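Print this entry | E-mail this entry

Equipment notebook - February, Monday

Budget sheet for the second half is due to Kristine by the end of the day, so I am putting the reasoning down here before I fill in the form.

We have 46 hours of gripper use logged since the last entry. Wear is mostly in the finger pads. Two sets are past the point where I would trust them on anything thin, and the left one on the older pair has started to lift at a corner. Pads are cheap. Ordering nine sets and keeping them in the drawer by the charger.

The bigger question is whether to buy another pair of hand-held grippers or put the money toward the bench arm from Zaswood. Kristine Tiongson wants the arm. I went back and forth on it over the weekend. The arm needs a mount, a guard, a controller and floor space we would have to take from the drill press. The quote does not include the mount. Barnivix will make one, but their lead time is long and they want payment up front.

The grippers need none of that. Most of our work on the list for spring is household handling - tissues, small boxes, soft stuff on a tablecloth - and it gets done at a dining table in somebody's apartment. An arm bolted to a bench does not help there.

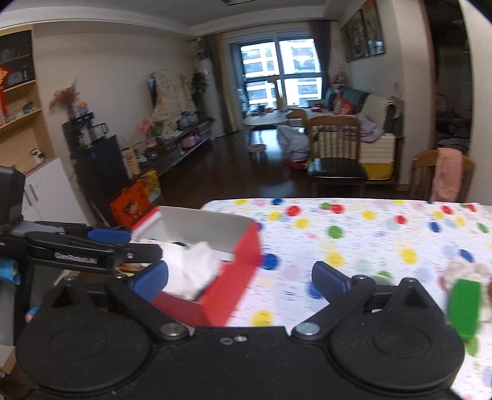
What I don't have is a good number for downtime. When one gripper of a pair is out, the two-handed tasks stop, and the single-handed ones go on but slower. I went through the log and found 137 minutes lost last month to swapping parts between units. That is almost all from one bad afternoon, so I would not lean on it too hard. Still, a spare pair would have covered it.

Storage also has to go on the sheet. The Cotska cases fit one gripper each with the foam as cut. Lü will cut foam for a pair if we send a drawing. I have the drawing half done. Need outside width over the discs, measured with the fingers open, and I keep forgetting to bring the big calipers home.

Plan as it stands:

- one more pair of grippers, this half
- nine sets of pads
- one double case, foam by Lü
- arm moved to next year, ask Zaswood to hold the quote

Kristine read this at 3:30 and is fine with the first three. On the arm she wants the quote redone with the mount included so we are comparing whole prices. Fair. I will call Zaswood tomorrow and ask Barnivix if they would take half up front.

Also need to find out who has the spare charger. It was not on the shelf this morning.

Recent entries
Pad adhesive, second try
Bench layout with drill press moved
Cotska case returns
Charger labels
Zaswood quote, first version

Print this entry | E-mail this entry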